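My Rental House Walkthrough Checklist, With Comments

I've been looking after the little rental on Goscombe Street for almost 14 years now, and every time a tenant moves out I do the same walk from the front steps to the back fence with a clipboard. Annelore Petersen asked me for a copy of the list, and then Wiebke Rothe wanted one too, so I typed it up with the notes I scribbled during the last round (May 11, 2022, if you're keeping track). Take what you like and skip what doesn't fit your place!

FRONT STEPS AND DOOR

Handrail tight at top and bottom: OK
I lean my whole weight on it. If it wiggles even a little I get the wrench out right then, or I'll forget.

Treads sound, no soft spots: FIX
Second one from the bottom is getting spongy at the left corner. I poked it with a screwdriver and the tip went in further than I wanted to see. New board before anyone moves in.

Deadbolt turns from inside without a key: OK
The old one needed a key on both sides, and I swapped it out years ago. You don't want to be hunting for a key in the dark with smoke in the hall.

House numbers readable from the street: OK
I drove past after sunset to check. The porch light does most of the work.

SMOKE AND CARBON MONOXIDE

Smoke alarm in each bedroom and in the hall: OK
All pressed, all loud, and my ears rang through lunch.

Date on the back of each alarm: FIX
The one in the back bedroom is past its date. It still beeps when you push the button, but the button mostly tells you the horn works, so out it goes.

CO alarm outside the bedrooms: OK
New batteries in July, same as last year. I write the month on a strip of masking tape and stick it inside the battery door.

OUTLETS, SWITCHES AND CORDS

Every cover plate on and uncracked: FIX
Cracked plate behind where the couch used to be. It's a cheap part and a two-minute job with the breaker off, so I've got no excuse.

Test and reset buttons on the kitchen and bath outlets: OK
I plug in a night light, push test, make sure the light goes out, push reset and make sure it comes back. The bath one was stiff, so I did it a few extra times.
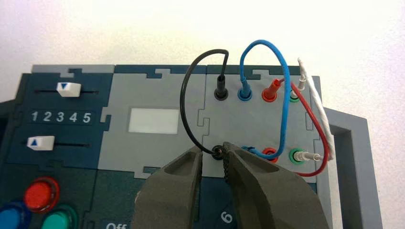 Plugs sit snug: FIX
If a plug droops or slides out under its own weight, the outlet is worn out. I found one like that in the hall, right where everybody runs the vacuum. I called Lucimara Vasconcelos, my electrician, and she's going to replace it along with the stiff one in the bath. She also told me to quit storing paint in front of the breaker panel. Fair enough.

Breaker panel labeled and reachable: FIX
See above about the paint. And two of the labels just say "misc," in my own handwriting, which helped me not at all when I was trying to find the dryer.

No extension cords used as permanent wiring: OK
The last tenants had one running under the rug to a lamp. It left with them, thank goodness.

KITCHEN

Range doesn't tip when the open door is leaned on: OK
There's a bracket at the back that catches the rear leg. Please check yours! I went 8 years without knowing mine wasn't hooked in. Whoever cleaned behind the range had slid it back just a hair to one side.

Hood filter clean: FIX
Oh boy. Soaking in the sink with dish soap and very hot water as I type.

Fire extinguisher charged, pin in place: OK
Needle's in the green. I moved it from beside the range to beside the door, so you don't have to reach across a fire to grab it.

Under the sink, no drips: OK
Dry paper towel along every joint, then run the water a good while and look at the towel.

BATHROOM

Fan pulls air: FIX
A square of toilet paper should stick to the grille. Mine fluttered down onto my shoe. Might be the flap outside painted shut, so I'm going up the ladder to look before I spend money on a new Fulow.

Water not scalding at the tap: OK
I use a candy thermometer, run it till it's as hot as it gets, and nudge the heater down if I don't like the number.

Grab bar solid: OK
Screwed into the stud. Bernadette Delorme had the suction kind at her place and it let go while she was cleaning the tub, so that's a hard no from me. 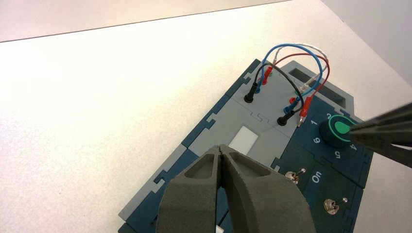
Non-slip strips in the tub: FIX
Peeling at the ends, and something gray was living under them. I'll scrape them all off and put down fresh ones, and this time I'll wait the full day before running water over them like the package says.

LAUNDRY AND BASEMENT

Dryer duct clear to the outside: OK
Took it apart and got a whole grocery bag of lint. I should do this more often than between tenants, so it's going on the calendar.

Stair light works from top and bottom: OK
It does, though the bottom switch has to be pushed like you mean it.

Nothing stored against the water heater: OK
The Kleinschmidt boxes full of old tile finally went to the dump.

WINDOWS AND SLIDING PARTS

Every bedroom window opens all the way: FIX
Front bedroom sticks. Candle wax along the track usually does it.

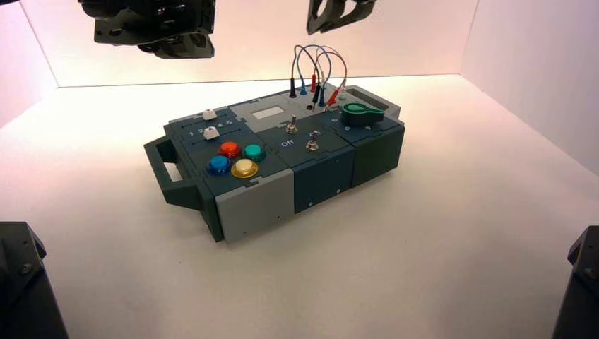
Slide latches move end to end: OK
The latches on the storm windows are the fiddly part of this whole walk. I run each one the full length of its slot and back, and I don't trust it if it only moves halfway. It's the same kind of motion as the two white slider knobs in their parallel slots on the board in the photo, and just as easy to leave parked somewhere in the middle. A storm latch left like that looks closed and isn't, and then one windy night the whole pane is rattling.

Blind cords out of reach: OK
Switched to cordless when Svenja Haberkorn rented the place with her toddler, and I never went back.

YARD

Gate closes and latches by itself: OK

Fence boards, no nails sticking out: FIX
Seven of them along the Tresham Lane side. I hammered in the ones I could reach and the rest are behind the raspberries, so long sleeves for that.

Outdoor outlet cover shuts: FIX
Hinge is broken. Added to Lucimara's list, and I'm meeting her at the house with the new cover plate and a cleared-out breaker closet.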